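Print this page | E-mail this page

Search the handouts: keyword or week number Go

Teaching by Showing, Handout 4
Hands-on and Remote Demonstration
Prepared by Nazma Samarakoon for the evening group. Updated 2 September 2019

Welcome back, everyone. Last time we spent most of our two hours on writing down what a robot should do, step by step, and I think we all came away a little tired of it (I certainly did!). This week is the fun part, at least to my mind, because we stop writing and start showing. You will need this handout for the practical, so please bring it with you, and do scribble on it.

1. Two ways of showing

When you teach a child to hold a pencil, you can put your own hand over theirs and move it, or you can sit across the table and let them watch. Showing a robot has something of the same choice in it. In hands-on teaching, which the textbooks call kinesthetic teaching, you take hold of the arm itself and guide it through the motion while the joints record where they have been. In remote teaching, or teleoperation, you stand or sit somewhere else and the arms follow you, through a pair of handles, a set of gloves, or a smaller copy of the arm that you move with your own.

Hands-on teaching is lovely for a single arm and a short motion. You feel the weight of the thing, you feel where the elbow wants to go, and most people can give a decent first demonstration after a few minutes. The trouble starts with two arms. You have two hands, the robot has two arms with several joints each, and before long you are hugging the machine like a reluctant dancing partner. Your body also gets in the way of the cameras, so the recording is full of your sleeve.

Remote teaching leaves the cameras a clear view and lets you use both hands for both arms. What you lose is touch. On our Stetow handles there is no push back at all when the fingers close, so you have to judge your grip by eye – and everybody squeezes too hard at first. Please don't be discouraged by that. Moushumi Talukder crushed a good many paper cups in her first month and she is now the steadiest hand we have.

2. What makes a demonstration worth keeping

A demonstration is one complete run of a task, from a starting pose to a finished state. We have kept 2,309 out of the 2,948 recorded so far in the shopping exercises, and I am often asked what went wrong with the others. Mostly small things. The operator paused to think, or started before the recorder was ready, or reached the goal by a route that no sensible person would want copied.

Pauses deserve a word of their own. When you hesitate in mid-air, you know that you are thinking. The learning program sees only an arm that stays still for a while in that spot, and it may well learn to stay still there too. So do your thinking before you begin. Walk through the run with your own hands, say it aloud if that helps, and then go.

Try to move at an even speed, a bit slower than you would in your own kitchen. Don't correct a tiny error with a sudden jerk. If you miss the grasp, open the fingers, back off a little, and come in again calmly, and leave that in the recording. A recovery of that sort is one of the most useful things you can give the program, provided that it is smooth. I would keep a run with one good recovery over a perfect one, if I had to choose, although Ruwan Miah and I have been arguing over this since December and he has not given in yet.

Variety matters as well. If every demonstration starts with the basket held at the same height and the same pepper in the same corner, then the program has learned that corner and very little else. Change the starting pose between runs. Shift the goods about. Swap operators halfway through a session, too, as each of us has habits we can't see in ourselves.

3. The shopping task

Our running example for the next few weeks is picking produce into a basket. It is a nice teaching task, since we all know what a good result looks like, and yet it has a great deal in it. One hand has to keep hold of the basket while the other does the choosing. The goods differ in shape and size, and they lie in heaps, touching one another. A long cucumber and a round tomato ask for quite different fingers.

The basket deserves more of your attention than it usually gets. New operators watch the picking hand and forget the holding hand, which then drifts. Get into the habit of glancing from one to the other. Keep the open side of the basket facing the robot's head so that the head view records what went in, and use the wrist views for the last short stretch before contact.

Wrist views take some getting used to. They swing about with the arm, and much of what they show is the robot's own hardware. Learn what your own robot looks like from there, so that you can pick out the fingertips at a glance and tell them from the housing behind. 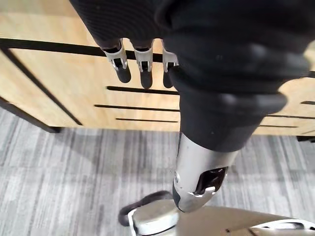
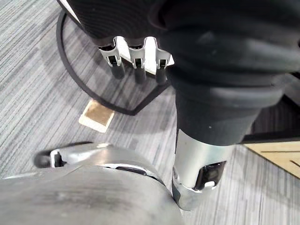 Two wrist views, then two from the head: 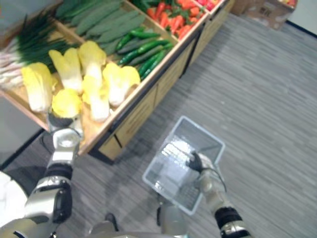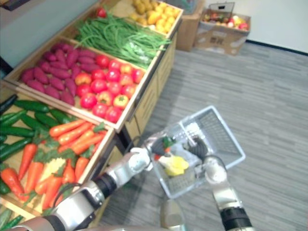 Mitali Debnath wrote to me after reading the draft of this handout, and she has kindly let me add her thoughts. She feels I have been too hard on hands-on teaching. In her own sessions she begins with it even for two-armed tasks, guiding one arm at a time and leaving the other parked, and she finds that people who have once felt the joints move under their palms are gentler when they go over to the handles. She would give 40 minutes to it before anybody touches the remote gear. She also asks that operators write a line after each run, saying what they were trying to do, because a missed grasp and a change of mind can look just the same in the recording.

For next time: read sections 1 and 2 again, choose one item of produce, and write half a page on how you would pick it up with three fingers. Sketches are welcome.

2 comments | Share (4) | Print this page | E-mail this page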